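Kategorie: Gelesen & Gehört | Schlagwörter: Krimi, Fortsetzungen, Lesekreis, Antiquarisches

Ich habe im Dezember einen Roman gelesen, der von zwei Menschen stammt, die sich nie begegnet sind, und seither will ich darüber schreiben und komme nicht dazu, weil mir immer noch etwas einfällt, das auch dazugehört. Jetzt setze ich mich einfach hin. Es wird länger, holt euch also ruhig einen Tee.

Das Buch heißt »Der Lotse von Tultstead«, erschienen ist es bei Gatard, einem kleinen Verlag, den ich vorher nur von ein paar Reiseerzählungen kannte. Tultstead ist ein Küstenort, den es auf keiner Karte gibt, mit einem Hafenbecken, das zur Hälfte versandet ist, und einer Pension, in der außerhalb der Saison immer dieselben vier Gäste sitzen. Die ersten Kapitel sind vor langer Zeit entstanden und dann liegen geblieben. Die Autorin hat sie nicht vollendet, und wie das mit Nachlässen so ist, lagen sie in einem Karton, dann in einem anderen Karton, und irgendwann hat sie jemand gelesen, der fand, dass man wissen müsse, wer den Lotsen umgebracht hat. Fertiggeschrieben wurde das Ganze dann von einer anderen, viel jüngeren Hand.

Ich muss gestehen, dass ich solchen Büchern gegenüber misstrauisch bin. Vielleicht liegt das an meiner Großmutter, die einen angefangenen Pullover meines Großonkels (ja, er strickte, und zwar besser als alle Frauen der Familie) zwanzig Jahre lang in der Truhe aufbewahrte und jedem auf die Finger klopfte, der anbot, den zweiten Ärmel zu machen. »Das ist seiner«, sagte sie dann. Und ein bisschen so ging es mir mit dem Lotsen. Ich habe das Buch gekauft und es erst einmal auf den Stapel gelegt, obenauf zwar, aber doch auf den Stapel.

Angefangen habe ich dann an einem Abend, an dem die Heizung ausgefallen war und ich ohnehin nichts anderes tun konnte, als mich mit zwei Decken aufs Sofa zu verkriechen. Und schon nach den ersten Seiten war ich drin! Die Pension, der Geruch nach Bohnerwachs und Fisch, der Kommissar, der kein Wasser mag und deshalb den ganzen Roman über mit dem Rücken zum Meer steht – das ist so liebevoll gemacht und so trocken erzählt, dass ich mehrmals laut gelacht habe. Der Kommissar heißt übrigens Engebretsen, einen Vornamen bekommt er nicht. Er trägt Galoschen. Er isst zu jeder Mahlzeit ein weiches Ei und wird ungehalten, wenn es hart ist, und ich habe tatsächlich bis zum Schluss gebraucht, um zu begreifen, dass diese Eier für den Fall eine Rolle spielen. Mehr verrate ich nicht.

Natürlich habe ich beim Lesen die ganze Zeit nach der Naht gesucht. Im Nachwort steht, dass der alte Teil bis Seite 118 reicht, aber das Nachwort habe ich mir brav aufgehoben, und so saß ich da und horchte in jeden Satz hinein. Beim Begräbnis dachte ich zum ersten Mal: jetzt. Da wird die Sprache kürzer, die Leute reden mehr, und der Nebel, der vorher auf jeder zweiten Seite steht, ist plötzlich weg. Ich war mir so sicher, dass ich mir ein Eselsohr ins Buch gemacht habe, und wer mich kennt, weiß, was das heißt. Es war falsch. Das Begräbnis gehört noch zum alten Teil, und der Übergang kommt erst ein ganzes Stück später, mitten in einem Gespräch zwischen der Wirtin und dem Postboten, über das ich hinweggelesen habe wie über jedes andere auch.

Das hat mich beschäftigt, mehr als der Mord. Ich bin danach noch einmal zurückgegangen und habe die Seiten vor und nach der Stelle laut gelesen, morgens um halb sieben in der Küche, mit dem Kaffee in der Hand. Wenn man es weiß, hört man etwas. Die ältere Stimme stellt das Wetter gern an den Anfang eines Absatzes, die jüngere an das Ende. Die ältere mag Semikolons, die jüngere benutzt sie auch, aber man merkt ihr die Mühe an, ungefähr so, wie man es jemandem anmerkt, der zum ersten Mal mit Krawatte am Tisch sitzt. Und die Wirtin wird freundlicher. Im alten Teil ist sie eine Frau, vor der man sich ein bisschen fürchtet, im neuen bekommt sie eine Schwester, eine Vergangenheit und einen Grund für ihre Bitterkeit. Ob mir das gefällt, weiß ich immer noch nicht. Ich hatte sie ganz gern ohne Grund.

Im Lesekreis haben wir darüber fast gestritten, so weit man bei uns streiten kann, wenn der Apfelkuchen auf dem Tisch steht. Die eine Hälfte fand, eine Fortsetzung müsse sich unsichtbar machen und jeder Einfall, der nicht schon im Fragment angelegt sei, sei eine Anmaßung. Die andere Hälfte, zu der ich zu meiner eigenen Überraschung gehörte, hielt dagegen, dass man dann ein totes Buch bekommt, ein Wachsfigurenkabinett mit sehr gut gekämmten Figuren. Der schönste Einwand kam ganz am Ende, als schon die Mäntel geholt wurden: Woher wir denn wüssten, dass die Autorin selbst beim Weiterschreiben dieselbe geblieben wäre? Sie hatte ja aufgehört. Vielleicht, weil ihr die Wirtin zu streng geraten war.

Darauf bin ich nach Hause gegangen und habe sehr schlecht geschlafen.

Nun bin ich jemand, der bei so etwas nicht mehr lockerlässt, und so habe ich mir gleich das nächste zu Ende geschriebene Buch besorgt, »Das Haus Duluvon«, antiquarisch und in einem Zustand, den der Händler als »mit Lesespuren« angegeben hatte, was bei diesem Exemplar eine sehr höfliche Formulierung ist. Ein Wälzer, 798 Seiten, eine Familiengeschichte mit Giftmord, bei der man einen Stammbaum braucht und vorne im Buch keinen findet. Ich habe mir selbst einen gezeichnet, auf die Rückseite eines Kalenderblatts, und ihn dreimal verbessern müssen, bis ich merkte, dass zwei der Cousinen dieselbe Person sind und nur unterschiedlich genannt werden, je nachdem, wer gerade über sie spricht.

Beim »Haus Duluvon« gibt es keine Naht, die man suchen müsste, man stolpert förmlich über sie. Auf einmal fahren alle Auto! Vorher wird ein halbes Leben lang in Kutschen gereist, und dann kommt ein neues Kapitel, und der Notar fährt mit dem Wagen vor, und kein Mensch im Dorf dreht sich nach ihm um. Ich habe zurückgeblättert, weil ich dachte, mir seien Seiten verklebt (bei dem Zustand nicht ausgeschlossen), aber nein. Auch der Gärtner, der im ersten Band kein Wort spricht, hält mit einem Mal Reden über das Erbrecht. Und trotzdem, das ist das Merkwürdige, habe ich es in einem Rutsch gelesen, über 2 Wochen hinweg jeden Abend, und als die Sache mit dem Likörglas herauskam, hatte ich richtig Herzklopfen.
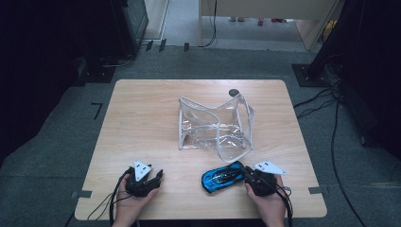

Vielleicht verzeihe ich dem dicken Buch mehr, weil es von Anfang an so unordentlich ist. Beim »Lotsen« ist alles so sauber gearbeitet, dass jede kleine Abweichung ins Gewicht fällt, da wird man als Leserin streng. Im Haus Duluvon hingegen stehen so viele Türen offen, dass es auf eine mehr nicht ankommt, und wenn der Notar eben mit dem Auto kommt, dann kommt er mit dem Auto. Ich habe meiner Nachbarin davon erzählt, die nur Kochbücher liest, und sie meinte, bei einem Eintopf könne man auch am nächsten Tag noch etwas dazugeben, beim Soufflé lieber nicht. Sie hat das Buch danach ausgeliehen und nach den ersten Kapiteln zurückgebracht, wegen der Cousinen.

Falls ihr es selbst versuchen wollt, würde ich mit dem »Lotsen« anfangen und das Nachwort wirklich bis zum Schluss liegen lassen. Es ist schön geschrieben, aber es verrät die Seitenzahl gleich im zweiten Satz, und dann ist der halbe Spaß dahin. Wer mag, macht sich ein Lesezeichen an die Stelle, an der er den Wechsel vermutet, und schreibt mir in die Kommentare, welche es war. Ich habe bisher drei Tipps von Freundinnen eingesammelt, und alle drei lagen daneben, eine sogar noch weiter als ich, was mich kurz getröstet hat.

Übrigens gibt es vom »Lotsen« auch eine Hörfassung, in die ich nur hineingehört habe. Die Stimme ist angenehm tief und sehr ruhig, vielleicht ein wenig zu ruhig für die Szene auf der Mole, aber Engebretsens Eier-Beschwerden sind großartig gelesen, mit einer winzigen Pause vor dem Wort »hart«, die allein schon den Kauf lohnt. Was man beim Hören natürlich verliert, sind die Semikolons. Dafür fiel mir auf, wie oft im alten Teil jemand eine Tür schließt – das hatte ich beim Lesen völlig übersehen, und jetzt frage ich mich, ob es im neuen Teil genauso oft vorkommt. So weit bin ich noch nicht, ich höre beim Bügeln, und es gibt gerade wenig zu bügeln.

Auf dem Stapel liegt jetzt noch ein Erzählband, der laut Klappentext aus Entwürfen, Briefen und einem einzigen fertigen Satz zusammengesetzt wurde. Ein einziger Satz! Ich habe natürlich sofort nachgesehen, ob irgendwo steht, welcher es ist, und es steht nirgends. Damit werde ich also die nächsten Wochen verbringen, und wenn ich ihn gefunden zu haben glaube, melde ich mich wieder. Bis dahin nehme ich gern Empfehlungen für andere zu Ende geschriebene Bücher an, bevorzugt Krimis und gern auch solche, über die ihr euch geärgert habt.

Du möchtest keinen Beitrag verpassen? Trag deine E-Mail-Adresse ein und erhalte neue Artikel direkt ins Postfach. Abmeldung jederzeit möglich.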